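Dukau Opens Kitchen Task Collection to Outside Operators

Sayegh site to add second shift, recordings to be shared with partner labs starting in April

FOR IMMEDIATE RELEASE

SAYEGH -- Dukau said today it is opening its kitchen data program to outside operators for the first time. Program is called Skondotska. It gathers examples of ordinary household chores, done by a robot arm under human control, and those examples are used to train a learning system that is supposed to do the same chores on its own later on.

Up to now all the recording was done by Dukau staff. Starting in April, people from outside the company can apply for paid operator slots at the Sayegh site. Twelve slots in the first round. No robotics background needed. Training takes 2 days and is paid at the same rate as the recording work.

The first round covers ovens, drawers, cabinets and dishes. Opening and closing, mostly. Picking up a mug and putting it down someplace else. Moving a pan to a different burner. Simple stuff for a person, still hard for a machine that has never seen that particular kitchen, with that particular door and that particular handle.

Each task gets recorded 200 times before it is marked complete. The old number was 100. Dukau raised it after the first batch of trained models did fine on the exact setups they had seen and poorly once a few dishes were moved. So half of the new recordings will be made with the counters rearranged between takes -- different mugs, different pans, fruit bowl in a new spot or gone alltogether.

Failed attempts are kept. Operators mark them as failed, add a short note and move on to the next one. A missed grasp or a door that only goes halfway is useful to the training team and will not count against an operator's pay. Dukau asks only that notes be written right after the take, while it's fresh.

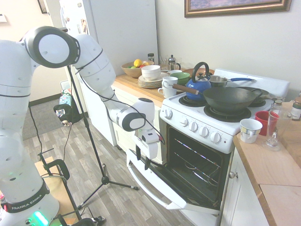 Operators work in two-hour blocks with a break in the middle. One person drives the arm, a second resets the kitchen and keeps the log, then they switch. The morning shift stays as it is and the new one will start at 2 p.m. and run into the evening, which also gets the program a wider range of window light and lamp light in the recordings. The training team has been asking for that since the beginning.

Burners and oven stay off during all sessions. Liquids are not part of this round. An emergency stop is within reach of the driver at all times and every new operator has to show they can use it before they touch the controls. Nobody is allowed inside the arm's reach while it is powered and moving, resets included.

Written instructions come with every task. They are short on purpose. "Open the oven door all the way." "Put the red mug next to the white one." Operators are encouraged to do it the way they would at home and not copy the person before them, becuase a system that has only seen one way of pulling a door tends to get stuck when that way doesn't work.

Nastuvholm, Dukau's partner on the project, will handle checking and labeling. Every recording is watched by a reviewer there before it goes into the training set. The reviewer checks that the instruction matches what was done, marks the start and end of the task and flags anything that shouldn't be in there -- a face, a voice, a piece of mail with an address on it. Flagged recordings go back to Sayegh to be fixed or deleted.

Partner labs will get access to the checked recordings in batches, along with the operator notes and the failed attempts. Labs that want in need to sign the Skondotska use agreement. It bars trying to identify operators and asks that any mistakes found in the labels be reported back. No fee for university labs. Company labs should contact the data desk for terms.

Dukau is also looking for kitchens. The arm and its table can be moved, and the second half of the round is planned for homes and rentals near Sayegh. Older stoves are welcome, and so are cramped counters, sticky drawers and cabinets that don't hang straight. Owners get a flat payment, a walk-through before any equipment comes in, and a written list of what was moved so it all goes back were it was.

To apply as an operator: send a short note with the shifts you can work to the Skondotska desk at Dukau. Evenings are hardest to fill, say so if you can do them. Applicants must be 18 or over and able to sit or stand at the controls for the full block. Left-handed applicants especially wanted.

To offer a kitchen: same desk, put KITCHEN in the subject line. A few snapshots of the counters and stove are enough for now.

About Dukau
Dukau builds control software for robot arms used in homes and small workplaces. It is based in Sayegh.

About Nastuvholm
Nastuvholm reviews and labels recordings for machine learning projects.

Press contact
Dukau press desk, Sayegh. Requests for site visits are answered mornings only, please give two weeks notice.

###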